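Plukov plant jetzt auch um den Teller herum
16. Oktober 2023

Endlich wieder ein Beitrag zu Plukov! Seit Juli war es still hier im Blog, und das lag vor allem daran, dass ich den Planer fast komplett neu geschrieben habe. Der alte Code hat jeden Arm für sich geplant und dann hinterher geprüft, ob sich die beiden in die Quere kommen. Kamen sie natürlich ständig. Jetzt gibt es einen gemeinsamen Konfigurationsraum für beide Arme, und ich bin so begeistert davon, dass ich gleich am ersten Abend bis Mitternacht nur Bahnen angeschaut habe.

Die Aufgabe klingt harmlos: Obst und Geschirr auf einem weißen Tisch, Obst soll auf den Teller. Die Wahrnehmung muss dafür erst einmal einen weißen Teller auf einer weißen Fläche finden, und da hatte die alte Segmentierung ihre liebe Not. Inzwischen läuft Saarela davor, unser kleines Modul für Kanten und Tiefe, und das hängt sich wunderbar am dunklen Rand auf. Der innere Teil des Tellers ist im Tiefenbild fast reines Rauschen, aber der Rand reicht für eine Ellipse, und aus der Ellipse kommt die Pose.
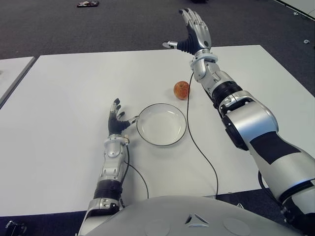

Teller und Apfel zwischen den beiden Händen, das Kabel rechts läuft dicht am Apfel vorbei.

Die Kabel sind übrigens mein Lieblingsproblem. Im Robotermodell kommen sie nicht vor, im Tiefenbild sehr wohl, und der alte Selbstfilter hat sie brav stehen lassen. Ergebnis: Der Planer sah ein Hindernis quer über dem Tisch und machte riesige Umwege. Ich habe es erst mit einer festen Maske probiert (geht nicht, die Kabel wandern mit jeder Armhaltung) und dann mit einem simplen Kurvenmodell, das am Handgelenk startet und sich entlang der dunklen Pixel weiterhangelt. Drei Parameter, mehr nicht. Das ist kein schöner Code, aber er läuft schnell genug, um bei jedem neuen Tiefenbild mitzurechnen.

Am Planer selbst hat mir eine Sache besonders viel Spaß gemacht: die Daumen. Die stehen in der Grundhaltung seitlich nach innen ab, und im vereinfachten Kollisionsmodell war die Hand bisher eine Kapsel ohne Daumen. Sobald etwas Flaches zwischen den Händen liegt, merkt man das sofort. Jetzt hat jeder Daumen seine eigene Kapsel, und der Abstand zum Tellerrand geht als weicher Kostenterm in die Optimierung ein. Mit 2000 Stützpunkten pro Bahn war das zu langsam, mit 1477 passt es in mein Zeitbudget. Die krumme Zahl kommt aus einem Suchlauf über Nacht, ich habe sie einfach stehen lassen.
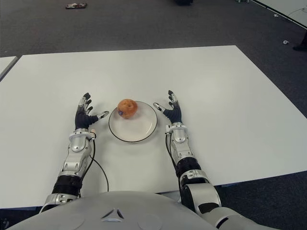
Goltitz-Hefte, Nr. 3

Liegt die Frucht schon auf dem Teller, ist das für den Zustandsschätzer der interessantere Fall. Zwei Objekte, eine gemeinsame Kontur, und die Frage, ob »auf« oder »hinter« gilt. Ich leite das aus der Höhe des untersten Punktes über der Tischebene ab und lasse die Relation erst umschalten, wenn mehrere Bilder hintereinander dasselbe sagen. Der kleine blaue Aufkleber auf der Schale ist dabei Gold wert! Auf der orangen Schale findet der Merkmalsdetektor sonst kaum etwas Stabiles, am Aufkleber hält er sich fest, und damit bekomme ich sogar eine brauchbare Drehung.

Dann die Pfanne. Für Dasetti, den Teil, der aus Objekten Greifvorschläge macht, war alles Runde und Flache bisher ein Teller. Der kurze Griff wurde als Ausreißer weggeworfen, was mich wirklich geärgert hat, denn genau den will man ja haben. Jetzt passe ich zuerst die Ellipse an und schaue danach, ob außerhalb genug zusammenhängende Punkte übrig bleiben. Wenn ja, gibt es eine Griffachse, und die Vorschläge werden entlang dieser Achse sortiert.

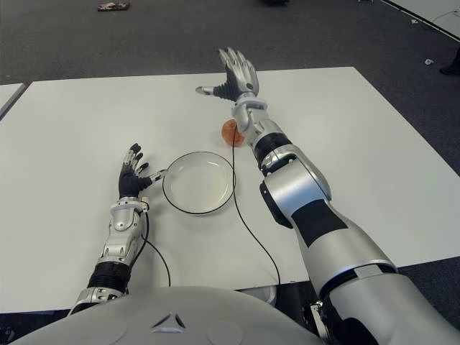
Die Pfanne mit dem Griff nach links, das Obst halb hinter dem rechten Handgelenk.

Verdeckungen wie diese löst der neue Schätzer noch nicht sauber. Er behält die letzte bekannte Position, lässt aber die Unsicherheit wachsen, und irgendwann traut sich der Planer nicht mehr in die Nähe. Als Nächstes will ich den rechten Arm in so einem Fall ein Stück zur Seite schicken, nur um besser zu sehen. Die Kostenfunktion dafür steht schon im Entwicklungszweig, die Tests dazu fehlen noch. Wer in der Konfiguration stöbern mag: Der Startwert für den Zufallsgenerator ist überall 2367, damit kommen bei gleichen Eingaben auch gleiche Bahnen heraus.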